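Sorting and Clearing a Family Living Room
Project report, Household Organization unit
February 17, 2022

1. Aim

Our group wanted to find out where small clutter builds up in a room that is used for eating, play and storage. We chose one living room and called the project Pledora. The budget was 5 euros, so we worked with the bins and boxes the family already had.

2. Starting point

The large light gray table was our first work area. Small wrappers, scraps of brown paper or cardboard and crumbs went into the trash before anything was sorted.
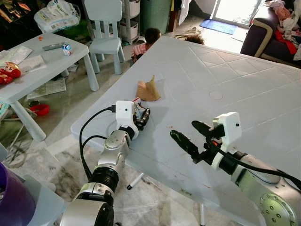

3. Method

We gave every item one of three labels: keep here, move, or throw out. Packets and wrappers were checked first because they take little time. The storage at the back of the room, a rolling cart with white baskets, was left for the second round.
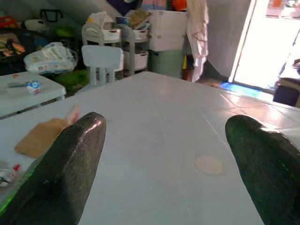

Items without a clear place went into a "decide later" box – this box filled up faster than we had planned. In total we logged 338 items, and 73 of them ended up there. Fabric things were the hardest to label, as they are used in more than one room.

The low furniture near the television was handled next. Stools and small tables are easy to put things on, so they turn into storage.

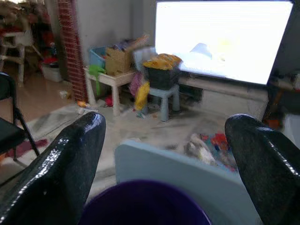
We suggest one bin for fabric and one for toys, both kept off the seats. The floor should be checked last, including the feet of any stands or racks, so that grit is not pushed across the stone. 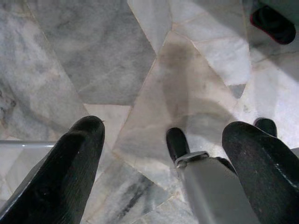
Figure 4. Black rubber tips near the marble floor.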